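Operators wanted for two-arm teaching sessions, Proseck workshop

You have probably read that robots now learn household jobs by watching people. We have read that too, and we would like to know how much of it survives a wet week in Proseck. Grumanov is paying people to find out.

The work is remote control. You sit at a pair of hand-held leader arms, move them, and the two arms on the bench copy you. Every move is recorded, good or bad. You do the same short task again and again: bring both grippers in to a framed board, pick up a thin stick, pass it over, put it down. Then the bench is reset and you do it again. 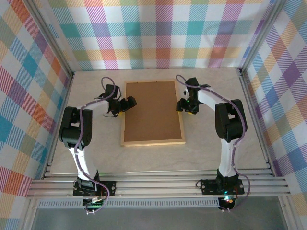 A session lasts 155 minutes with two breaks, and in that time we hope for 30 usable recordings. Some people manage more. Speed doesn't interest us much, and a rushed recording usually gets thrown out when Abdelkrim Fawzy goes through them at the end of the day.

We have 2891 recordings already, made by our own staff. The software trained on them does well on the bench where they were made and poorly after anybody moves the board a hand's width. Our funder, Torres, believes more operators will cure this. Ilídio Abreu, who runs the bench, has his doubts and has put them in writing. You are welcome to a copy before you apply.

What we need from you: steady hands, patience, and a willingness to say when a task makes no sense. Gaming experience is often claimed to help. We haven't seen it. Left-handed people are especially welcome, as nearly all our recordings come from right-handed staff. You don't need to be able to write code.
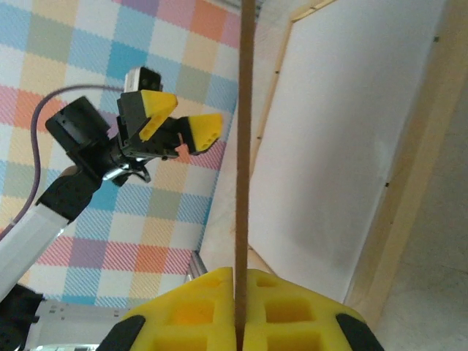 The controls give you no sense of touch. You judge your grip by eye, from the bench view and the wrist views on the screen, and most new people squeeze far too hard for the first hour. Your first session is paid in full even if we keep none of it.

Pay is 111 per session, paid monthly through Lorker. Sessions run in August, mornings and afternoons, and never on a Sunday. This is short-term work and we can't promise it leads to anything longer. Please ignore anyone who tells you it is a way into a career in AI.

To apply, send a few lines to Ilídio Abreu at the workshop saying when you are free and which hand you write with. No CV, please. Places are filled as people reply.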